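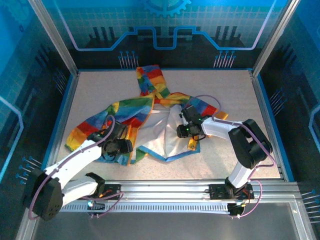

Item 4, striped cloth with white lining, as laid out on bench.

SOFT GOODS CHECK — CLOTHS, COVERS, LINED ITEMS
Site: Sturnthorpe, room 101
Checked by: Savita Ahuja
Second look: Vikas Nautiyal
Thursday, started 9.15, stopped for fire bell test, carried on after
Batch: Hindell, August intake

BENCH BEFORE START
Surface wiped down — yes
Surface free of grit and snags — yes. Speckled top makes it hard to see crumbs so I went over it by hand as well.
Edges run with a finger for anything that catches — yes, fine
Corner posts secure — yes, both back ones
Printed panels flat, no lifting corners — OK. Zlatko to look again at next monthly.
Scissors, pins and seam ripper off the bench and in the tin — yes. Count them back in please, last week the tin was one short and it was in my cardigan.

ITEM 4 — GENERAL
Label on bag matches sheet — yes
Outer: diagonal stripes, red orange yellow green blue
Inner: white, thin light blue hem round it
Condition on arrival — crumpled. Was like that in the bag, don't mark it down for creasing.
Smell — none
Needs ironing before fold test — yes, cool iron only. NOT done yet, iron was in use.

ITEM 4 — SEAMS AND HEM
Hem complete all the way round — yes, had to turn it over twice to be sure
Loose threads over a finger long — one, trimmed
Open seam — none found
Lining caught into outer seam — no
Pull test by hand, long strip — pass
Pull test by hand, side flap — pass
Comment: long strip wants checking seperately from the main part. It gets missed when the cloth is bunched up and it is the bit people grab hold of.

ITEM 4 — COLOUR
Rub test, damp white cloth, red stripe — pass
Rub test, blue stripe — pass
Rub test, orange — pass
Rub test, green and yellow — not done, ran out of clean rubbing squares. More on order from Jumano, chase Thursday if not here.
Bleed through on to white lining — none seen either side
Comment: (V.N.) check again after wash 1. Dark next to white always worth a second go.

ITEM 4 — SMALL PARTS AND SHARPS
Buttons, poppers, toggles — n/a
Pins left in — none, felt along every seam and went over with the magnet
Cords or loops — none
Staple from bag label — found on bag, removed, binned

ITEM 4 — CARE LABEL
Present — yes
Legible — just about. Small print, grey on white.
Wash temp agrees with sheet — sheet was blank, have written to Nishad for it. Do not wash till we hear.

TRIP AND SNAG (when in use)
Hangs over edge of table — keep it on the surface, fold the flaps in
Can be left spread on floor — NO. Slides on the vinyl, Baltasar nearly went over on one in the corridor.
Near heaters — no, keep well clear

STORING
Lining side in, stripes out
Shelf 62, bottom rack, not the top
Don't stuff it back in the orginal bag, the zip chews the hem

RESULT
Item 4 — HOLD. Nothing failed but green/yellow rub, fold test and wash still to do.
Tag: amber, on

TO DO
Iron and fold test — Savita, after lunch
Rubbing squares — Vivek to chase
Wash temp — waiting on Nishad
Zlatko — panels, monthly, see top

OTHER COMMENTS
Can we have the lamp back from the office. Light's fine for stripes but I can't see white thread on white lining without it.
Vivek asked if crumpled items should go on the bench straight from the bag or get shaken out first. Shake out first, over the bench, then check the bench for bits. Have added it to the front sheet in pen — needs typing up.

Signed: S. Ahuja
Seen: V. Nautiyal, 4 pm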